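Umali Residents Board > Housing and Linens > Folding on the bed or at the table

Annick_Li
Posted September 5, 2018
Members are asked to comment on the proposed guidance for folding laundry in furnished rooms. The present text directs residents to carry all clothing to the table in the laundry room. I would propose that the bed be permitted as a folding surface, provided that it is made up with at least a fitted sheet.

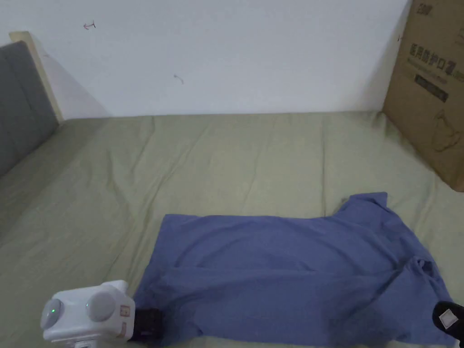 A short-sleeved T-shirt needs to be spread out and its sleeves pulled straight before the first fold, and a mattress gives enough room for that. The table in the Grukley building is 50 inches long and is shared by nine rooms.

C. Ambrosio
I must respectfully disagree. A mattress gives under the hand, and creases remain in the cloth. A firm table produces a better result, particularly with cotton. The present text should stand.

rulent_desk
Both positions have merit. In the Rulent building we permit folding on the bed for shirts and small items only. Sheets and towels go to the table.

Annick_Li
I would accept that wording. I would also ask that the guidance address the fitted sheet itself - a sheet that has worked loose should be pulled tight at the corners before anything is laid on it.

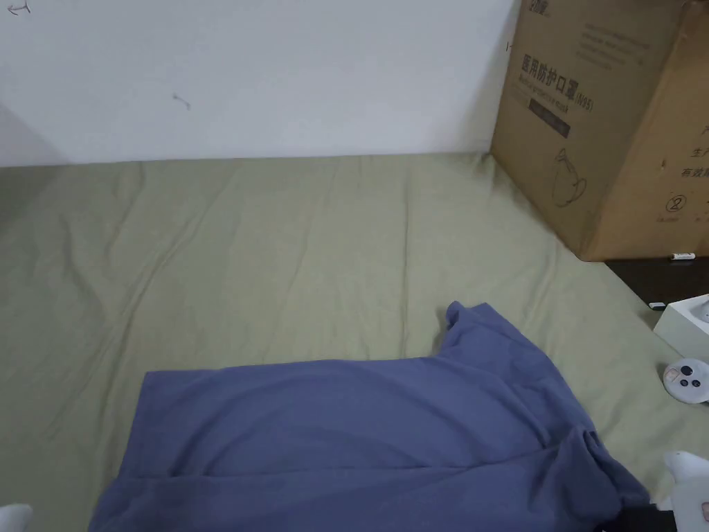
Wrinkled sage green sheet, with carton for N95 masks at the wall.

C. Ambrosio
The creases in that sheet support my point. I would further note that cartons should be stored in the closet. Section 2 of the room guidance is clear on this.

omum395
Section 2 applies to hallways. It does not mention beds.

C. Ambrosio
I stand corrected as to the section. My objection to folding on the bed remains, and I ask that it be recorded.

rulent_desk
It is recorded. The revised wording will be posted for comment in January.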